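Section 3: Setting up the Clumix entryway dehumidifier

Read this section before you plug the unit in. It replaces the fold-out sheet packed with earlier units, which promised a dry closet overnight. We would not count on that. How fast a small space dries depends on how damp it is, how well the door closes and what you keep inside.

3.1 Choosing a spot

1. Stand the unit on a hard, level floor. Carpet blocks the lower intake, whatever the store display may have suggested.
2. Leave a hand's width clear on both sides and at the back.
3. Keep the top vent open. Coats hanging over it are the usual cause of the complaint that "it runs but does nothing."
4. Check that the cord reaches a wall outlet without an extension cord.

CAUTION: Do not use the unit in a bathroom or anywhere water can splash on it. The housing is not sealed.

NOTE: The room size printed on the carton assumes an empty room with the door shut. An entryway has a front door that opens all day. Treat the printed size as a best case.

3.2 Before the first run

1. Remove the tape from the tank and the foam block from behind it. The foam is easy to miss. With it in place the tank will click in and the unit will still refuse to start.
2. Slide the tank out, rinse it with plain water and push it back until it clicks.
3. Let the unit stand upright for 3 hours if it was shipped or carried on its side.
4. Plug it in. The power light should turn amber, then white. If it stays amber, go to 3.5.

3.3 Arranging shoes and bags

Damp shoes give off more moisture than most people expect, and they do it slowly. Spread them out. The Tadima shoe rack sold alongside this unit is one way to do it, though any open shelf will do the same job and we have seen no sign that the rack dries anything faster. Solid-sided boxes with lids are a poor choice. Open bins are fine for sandals and other shoes with little padding, provided you don't fill them to the top. 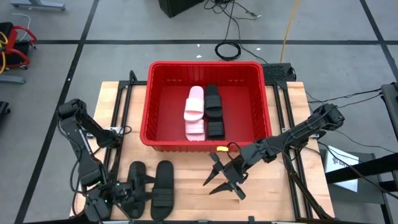
Fig. 3-2. Slide sandals side by side in an open-top plastic bin.

Leather is another matter. Keep leather shoes and bags well away from the outlet vent, where the air is warm and dry enough to stiffen them. Scented sachets and charcoal bags can stay if you like them. Don't expect them to help with the damp.

3.4 Setting the humidity level

1. Press MODE until the droplet icon shows.
2. Use the arrows to pick Low, Medium or High. Start with Medium.
3. Leave it alone for a full day before changing anything. The built-in sensor sits close to the fan and tends to read drier than the room.
4. If you want a number you can trust, put a separate humidity meter at the far end of the space. The Wevdale app shows the same reading as the front panel – it is not a second opinion.

NOTE: "Auto" mode switches between Medium and High on a timer. It does not learn your habits, despite the wording on the carton.

3.5 Emptying the tank and first faults

The tank holds 1000 ml. The unit shuts off when the float rises, and the light turns red.

1. Switch the unit off at the panel.
2. Pull the tank straight out with both hands.
3. Empty it into a sink. Do not drink the water or give it to pets.
4. Wipe the float and check that it moves freely before you put the tank back.

Amber light that stays on: the tank is not seated, or the foam block is still inside.

Red light with an almost empty tank: the float is stuck. Tapping the side is popular advice online. Cleaning the float works better.

No water after two days: the air may already be dry, or too cold. Below 19 °C this model collects very little – Blackwood cold-room models are built for that, and turning this one up to High will only make more noise.

CAUTION: Never tilt the unit to drain it. Water that reaches the fan is not covered by the warranty.

Clean the intake filter after every 600 hours of use. The reminder light counts hours plugged in, including those spent on standby, so it will come on early.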